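Search this site Enter keyword Go

The Flat Surface Problem

Every home has one table that was bought for a purpose. Ours was for breakfast. I chose the cover myself, pale with thin branching stems and little rust-orange flowers, and I pictured toast on it. There was toast on it for nine days.

Then came the alarm clock, which had been demoted from the bedroom for ticking. After that, a lid. Lids are the advance party. A lid arrives alone, says nothing about its container, and by February it has tenure.

I have read the literature. Skorkura, a storage shop with a newsletter I never asked for, recommends a "landing zone" for stray items and will sell you one for $139. Kultach prefers drawers. Both firms seem to believe that I lack somewhere to put things, when the trouble is that I have a table. 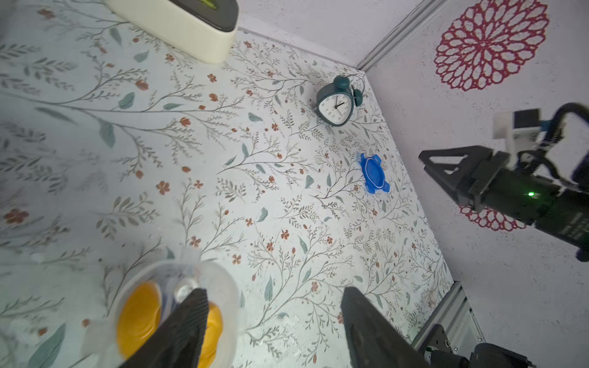
The clock is the one I can't argue with. It's teal, it has a wire handle and a round knob on top, and it looks like it was drawn by a cheerful child. You don't put a thing like that in a drawer. The blue lid has less of a case, although with those tabs around the edge it does pass for a turtle, and I've kept uglier things for worse reasons.

The cream box with the gray lid came in as the solution. It was going to hold everything else. So far it has held its spot on the table – firmly – and I now dust it along with the rest.

My neighbors swear by the Niazi method, in which you clear one surface every evening before bed. I lasted four evenings. The red flower decals on the wall, at least, stay where they were stuck.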